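Notes from the open afternoon at Tarkix, Sunday session

Present: most of the Tranville home robotics group, plus two of us from Prelau. I took the notes, so blame me for the gaps.

1. Welcome
We got going at 2 p.m. with coffee (good coffee, too!) and a quick hello from our hosts. The demo room seats 30 and it was pretty full by the time the lights went down.

2. The shoe demo
This was the part I came for. The job is tidying shoes in a simulated apartment, all run in Jacquet, the simulator they've been building on since July. The hosts put it up on the big screen from the robot's own viewpoint, and people kept leaning forward in their chairs. They've logged 2311 runs of the shoe job so far and want to reach 3000 before they change the layout.

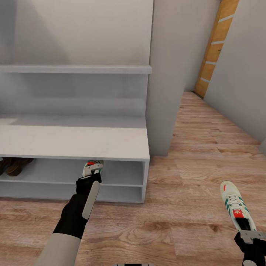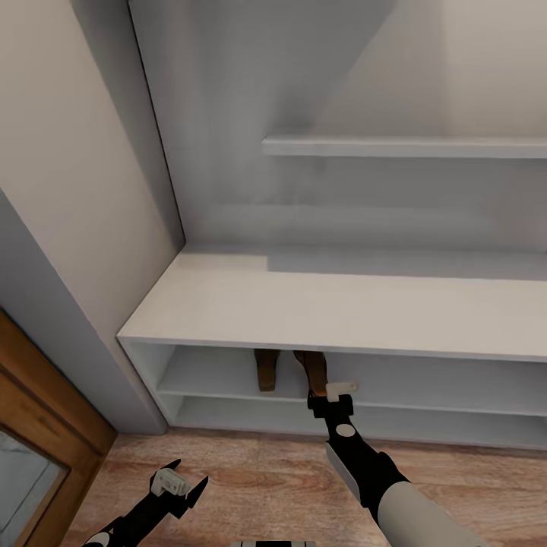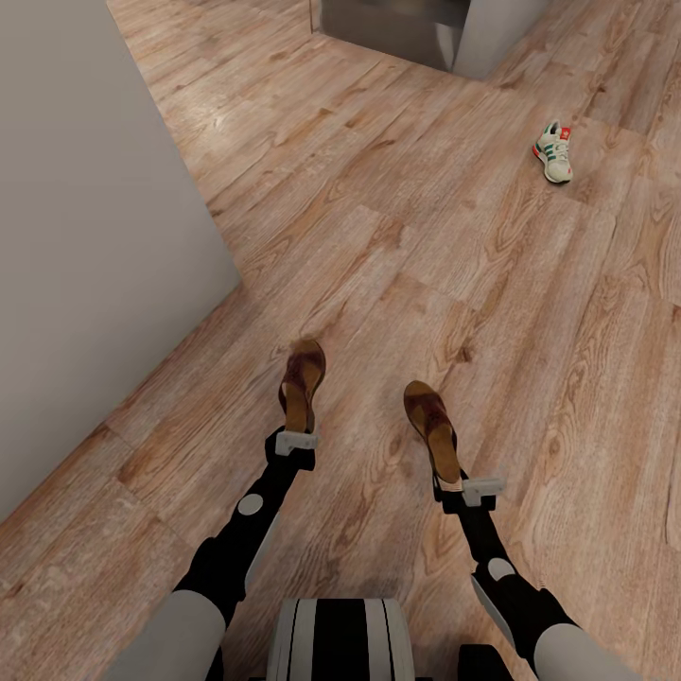 Jacquet simulation, shoe job: sneakers in the grippers (first), brown shoes in the low cabinet (second), one sneaker out on the floor (third).

3. Questions
Lots of them, and we ran 17 minutes over. Somebody wanted to know if lighting changes are on the list (yes, but after the new layout). I asked about boots, which got a laugh and then a serious answer: tall ones need a different cabinet model, and that work hasn't started. We also went back and forth for a while on whether a pair should count as one task or two. No agreement there, so it goes on the next agenda.

4. To do
Tarkix will send the slides and the run log. Prelau will write up our wish list for the new layout. I'm booking the room for next time, same start, and I'll ask for more chairs.

We wrapped up at 4:15.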